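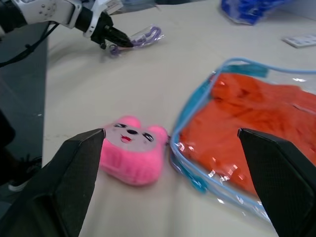
Set-up Guides > Label Printers > Part 2: Loading the Ribbon and Printing Your First Tags

OK, so by now you should have the Horness unpacked, the power brick plugged in and the driver installed (that was Part 1, go back if the green light isn't on). This part gets you from a bare printer to a first strip of asset tags with numbers on them that don't smear. I've set up nine of these now and I still have to think about which way the ribbon goes, so take your time.

What you need next to you:
The ribbon that came in the small box
A roll of polyester tags, 200 to a roll
A lint-free wipe and a bit of isopropyl alcohol
Your number list, saved as a CSV

2.1 Load the ribbon

1. Switch the printer off at the back. The front button only puts it to sleep.
2. Press both side tabs and lift the lid until it clicks. If it doesn't click it will come down on your knuckles!
3. Wipe the print head once, left to right, and give it a minute to dry.
4. Push the full ribbon roll onto the rear spindle and the empty cardboard core onto the front one.
5. Pull the clear leader under the head and tape it to the empty core. Turn the front wheel away from you until you see solid black all the way across.

Note: The ink side faces down, toward the tags. If you can't tell which side is which, press a bit of sticky tape on the ribbon and peel it off. Whichever side leaves black on the tape is the ink side.

Caution: The print head stays hot for a while after a long run. Let it cool before you go in with the wipe, and never scrape at stuck adhesive with a knife or a screwdriver. A scratched head puts a thin white line through every tag from then on.

2.2 Load the tags

6. Slide the roll onto the hanger with the tags facing up and feed the end between the two guides.
7. Bring the guides in until they just touch the backing paper. Too tight and the roll creeps sideways (I did this for a whole afternoon and blamed the software).
8. Close the lid, switch on, and hold the feed button until the light blinks twice. The printer spits out a few blanks while it finds the gaps. Let it finish.

2.3 Set up the numbers

9. Open the Mekonnen template in the label program. It has the company name on top, the barcode in the middle and the number underneath.
10. Link the number field to your CSV. Make sure the column is saved as text, or the program will happily eat your leading zeros, and 00352 turns into 352.
11. Set darkness to 14 and speed to the slowest setting. You can go faster later on.
12. Print one tag. Just one! Scan it, rub it hard with your thumb, and then rub it again with a drop of alcohol on the wipe.

If the print comes off on the wipe, you've most likely got wax ribbon in there instead of resin. Wax is fine for cardboard boxes and no good at all for machine tags.

Note: One ribbon lasts for about 3,000 tags at this size. Order the next one when you start your last spare roll of tags. 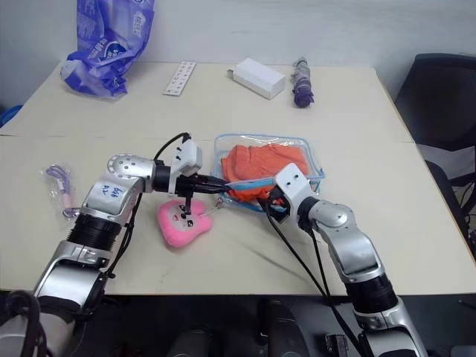

Letay Sisay: Mine printed perfectly for the first few tags and then the barcode started drifting down until it ran off the edge. Darkness and speed are set like you say. I'm on the Zendimwood tags, does that matter?

Yes, it does, and thanks for asking, I should have put this in sooner. Those have a slightly wider gap, so change the gap setting in the driver to match what's printed inside the roll core, then repeat step 8. Eyerusalem Berhe had the same drift over at Multumside and that fixed it.

2.4 Stick them on

13. Clean the spot with alcohol and let it dry. Oil is what kills these tags.
14. Press from the middle outward and hold for a few seconds.
15. Leave the tag alone overnight before you wash down the machine.

Curved surfaces and anything thinner than a broom handle need the wraparound tags, and those are in Part 3.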